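离体组织缝合练习：编织线切口闭合，打结前线尾怎么留

楼主 Rostam Nikzad 14:20
线性切口，上缘组织偏白，下缘全是血，灰色编织线，切口上打好的一针看着是间断缝合。线尾横在下缘那一侧，每次回头取线都要重新找。想问各位线尾一般放哪边，留多长。

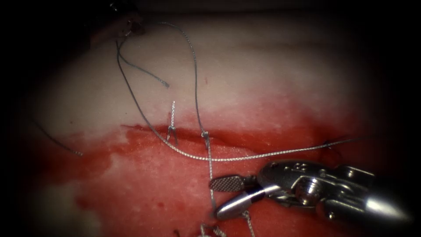 1楼 Solange Gagnon 14:41
线尾长度先定下来再谈位置。我一般留到够绕两圈、再加一段夹持余量就剪，多出来的部分只会缠。编织线摩擦大，拖过组织时有锯切作用，线越长这一段累积得越多。

2楼 Trevor Friesen 14:58
不同意剪那么短。连续缝合中途换线，接头处要多打一个结，结本身就是薄弱点。切口长的时候宁可留长，把线尾放到上缘外侧，离开针的行进路线。

3楼 Solange Gagnon 15:06
切口长可以分两段缝，中间汇合打结。上缘外侧我也放过，问题是收紧时线要横跨切口折返，受力方向偏了，边缘容易内翻。

4楼 楼主 Rostam Nikzad 15:15
补充一下：用的是 Filtis 的编织练习线，不带涂层。浅色组织上这种灰线很清楚，血多的那侧也还能看见，但反光一强就分不清哪一段在上面。

5楼 Francine Lévesque 15:32
不带涂层的编织线，第一个结放下去基本不滑，位置不对就只能拆。建议第一结用外科结，第二结反向，第三结再反向，每个结都拉平再做下一个。线尾位置反而是次要的。
另外，带齿的钳口夹线，只夹以后要剪掉的那一段。齿纹会把编织结构压松，留在组织里的部分不要碰。

6楼 Trevor Friesen 15:47
5楼说的压松我有保留。我拿 Melnyk 的线试过，夹过的位置外观起毛，打结后并没有从那里断，断点都在结旁边。样本只有6根，供参考。

7楼 Francine Lévesque 15:55
6根看不出什么。起毛本身就够了，拖线阻力会变大，活体上还要考虑毛糙处刮组织。练习时养成习惯没有坏处。

8楼 Edileuza Araújo 16:30
回到楼主的问题。我的做法：
进针前把线尾理到已缝好的一侧，和切口平行，不压在下一针的出针点上。
每缝一针先把余线抽完，再松针。
下缘血多就先冲洗吸净，看清边缘再下针，不要凭手感估边距。
长度按切口长度的四倍起算，短切口另加打结用的余量。

9楼 Solange Gagnon 16:44
四倍对连续缝合够用，锁边不够，锁边每针多吃一截线。

10楼 楼主 Rostam Nikzad 17:10
收到。下一轮按8楼的方法把线尾平行放，长度取四倍，第一结用外科结。分两段缝的方案另做一组，两组用同一批线，都测一下结的滑移。

11楼 Trevor Friesen 17:18
测滑移的话拉伸速度要固定，否则两组没法比。切口长度也写上。

12楼 楼主 Rostam Nikzad 17:26
会写。数据整理好发在本帖。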